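Skaltness Reading Room
Book Stock and Shelving Inspection: Fiction, Series and Paranormal
Inspection date: November 25, 2011
Inspected by: Kerstin Backlund
Reviewed by: Alvar Sæther
Scope: Bays 1 to 6, returns cart, display table, series records

Key: S = satisfactory. A = attention needed. F = fail, remove from loan. N/A = not applicable.

1. Shelving and access

1.1 Bays fixed to wall, brackets tight: S
1.2 Shelves level, no visible sag: A
Comment: Bay 4, second shelf from bottom. Omnibus editions of the Sirammont books are shelved together here and the load is too concentrated. Move the omnibus volumes to the bottom shelf and retest at next inspection.
1.3 Top shelf clear of stacked books: F
Comment: Advance copies stacked flat on Bay 2. Taken down during inspection. Advance copies are not loan stock and should not be on the public side.
1.4 Aisle width clear: S
1.5 Kick stool, rubber feet and locking action: S

2. Physical condition of stock

Sample size was 176 volumes, pulled by shelf position.

2.1 Spines intact, no splits: A
Comment: Mass market paperbacks over 1,000 pages continue to split at the midpoint. The Wurkodthorpe compendium has now failed in both copies. Recommend replacing with the separate volumes, which are thinner and hold up under loan.
2.2 Pages complete and in order: F
Comment: One copy of Jemal, book three, has a repeated signature and is missing the end of chapter 19. This is a binding fault. Reader had written "where is the fight??" on the date slip. Return to supplier.
2.3 Mold or mildew: S
2.4 Stains or food residue: A
Comment: Minor marks on 48 volumes, mostly fore-edge. Acceptable for loan. Two volumes have pages stuck together and are withdrawn.
2.5 Jackets and covers secure: S
2.6 Spine labels legible: A
Comment: Labels on dark covers are fading. Nearly all covers in this genre are dark. Use the white label stock.

3. Food and drink rule

3.1 Rule posted at entrance and at display table: A
Comment: Entrance notice present. Display table notice missing since May. Reprint and mount at eye level.
3.2 Book group table kept at least one full table length from open shelving: S
3.3 Lidded cups only within the bays: S
Comment: No open containers found in the bays on the day. Bowls and open cups remain limited to the book group table.
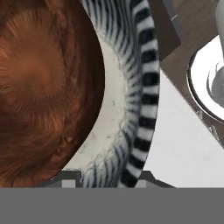
Item 3.3: wide bowl with black and white striped rim, filled almost to the brim.

3.4 Wipes and blotting paper stocked: S
3.5 Spill log up to date: A
Comment: Last entry has no title or copy number. An entry without a copy number cannot be matched to a withdrawal.

4. Series records

4.1 Reading order sheet present for each series: A
Comment: Sheet for Jemal lists books by publication date. The prequel novella was issued after book four but is marked as first. Pick one order and state which it is at the head of the sheet.
4.2 All volumes of a series held, or gap noted: F
Comment: Sirammont is missing book 2. Book three opens directly on the events of book 2 and does not recap them. Four readers have returned book three unfinished. Place order before any further loan of book three.
4.3 Novellas and anthology stories cross-referenced: A
Comment: Done for Wurkodthorpe only.
4.4 Content labels applied (violence, explicit scenes): S
Comment: Consistent across the sample. Label on Jemal, book one, reads "mild violence." I have read it and would not call it mild. Change to "violence."
4.5 Staff review cards free of plot reveals: F
Comment: Card for Wurkodthorpe, book three, names the traitor in its first sentence. Removed.

5. Returns and display

5.1 Returns cart brakes hold: S
5.2 Display table stable, no overhang: S
5.3 Hold slips match books: A
Comment: One mismatch, corrected on the day.

Reviewer's comments (A. Sæther)

Agree with all F ratings. On 2.1, the separate volumes of Wurkodthorpe take up more shelf space, and Bay 4 is already flagged. Put them in Bay 5. On 4.1, I prefer publication order. The novella gives away the identity of the ferryman, and book two depends on the reader not having it.

On 4.5, a replacement card is needed. Keep it to setting, point of view and whether the book can be read on its own. It cannot.

Items 1.2, 3.1 and 4.2 to be rechecked first at next inspection.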